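Linlow laundry adds T-shirt folding to its bedroom turnaround sheet

Castcombe, which prepares furnished rooms for short-stay tenants in Linlow, has revised the written method its crews use for folding knitwear on the bed. The new sheet took effect in January and covers T-shirts and other light knit tops. It replaces a method that called for a folding board in every kit.

The main change is at the start. A shirt is now lifted by two points on one edge and left to hang before it goes down on the bed. Knit fabric stretches unevenly if it is dragged across a sheet, and the hang lets the long folds fall out under the weight of the cloth.
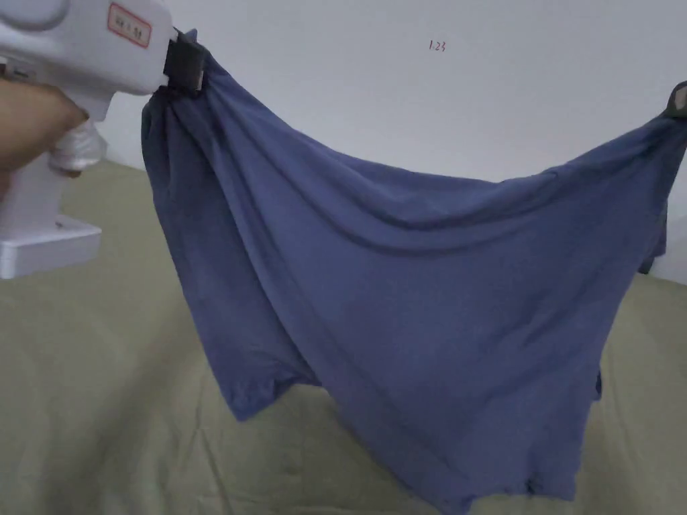
Bed surface

The sheet sets out what the bed should be like before any folding starts. The duvet or sheet is pulled toward the headboard and smoothed by hand from the wall side outward. Slight creases are acceptable. Ridges high enough to lift a sleeve are not, as they carry through into the first fold. Loose cards and small items stay near the wall, clear of the folding area.

Castcombe had earlier asked crews to carry the clothes to a table. Many of the rooms in the Vuder building have no table long enough, and the bed was already in use as the working surface in most of them.
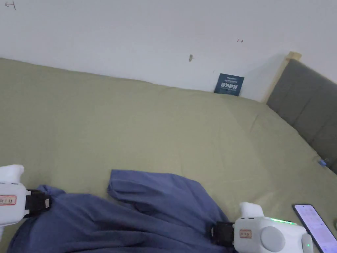
Lizelle Zwane said the bed was the right choice for knits but a poor one for dress shirts, which need a hard surface under the collar. She would prefer a separate page for woven fabrics before the method goes any further.

The company said woven shirts stay on hangers for now. A page on them is being drafted.

Laying down and folding

Once the shirt has hung, it is lowered hem first, then the body, then the shoulders. The sleeves are opened out and any doubled section along the side or hem is turned back before the first fold. The sheet puts this step in bold type. A doubled hem is the most common fault found in checked stacks, ahead of twisted sleeves. 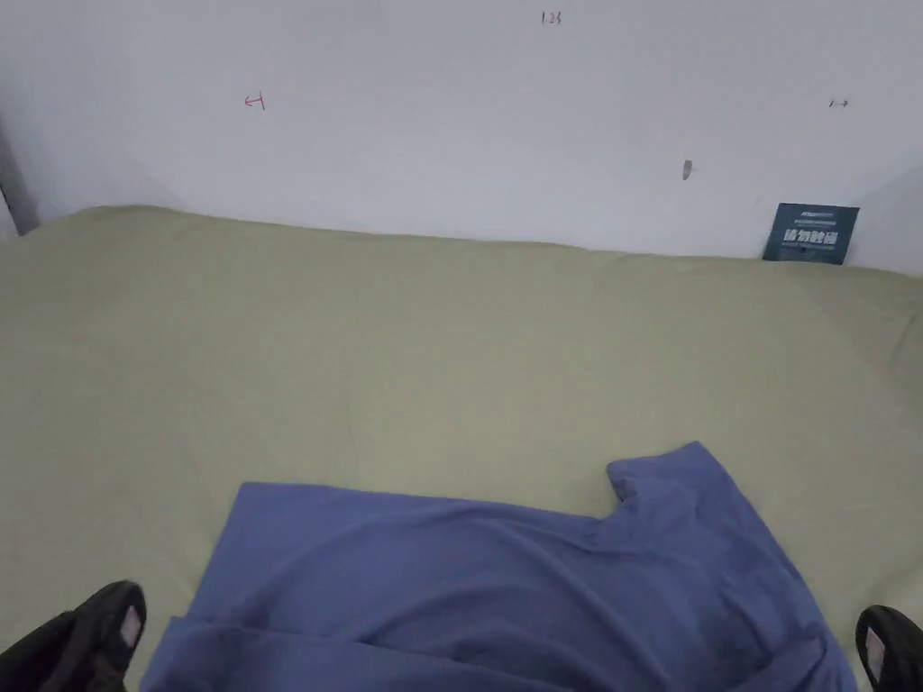
The fold itself is unchanged. Each side comes in to the center line, the sleeve is laid back along the body, and the shirt is folded up from the hem in two turns. Finished shirts are stacked with the neckline facing the same way.

Castcombe checked 1,059 folded tops against the new sheet before adopting it. Of these, 933 passed at first inspection. The rest were shaken out and folded again. Stacks are limited to 50 shirts for transport — a taller stack leans in the cart and the lower pieces pick up pressure lines.

Larger knit pieces use the same two-point hold. The cloth should be kept level between the corners and slack enough to sag a little in the middle. Pulling it taut is discouraged on the sheet, mainly for ribbed fabric. 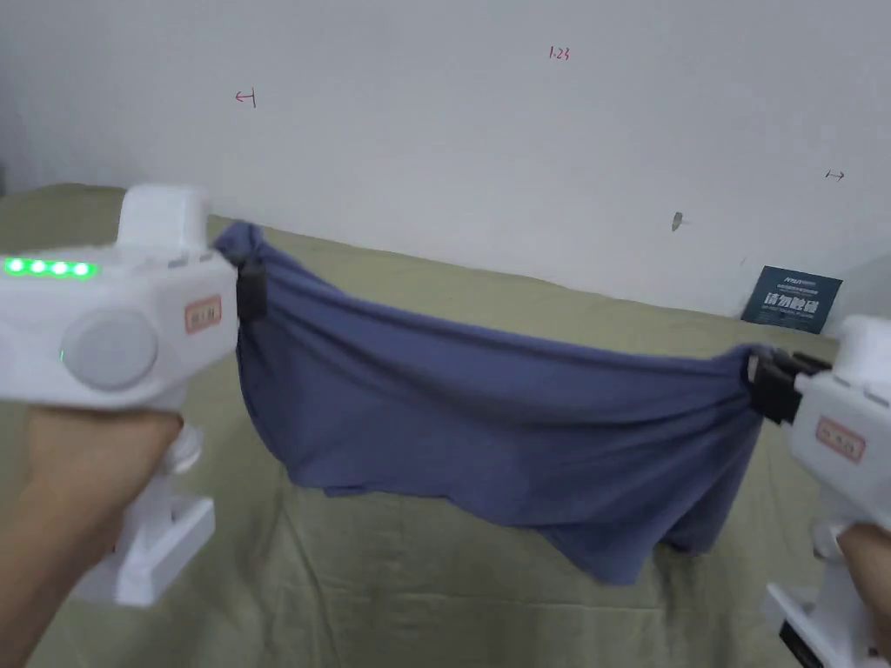
Palesa Modise
Staff writer, Textile Care

The Salazar depot will switch to the same sheet once its current supply of folding boards is used up. Crews there handle mostly bed linen and will receive only the pages on knit tops and stacking.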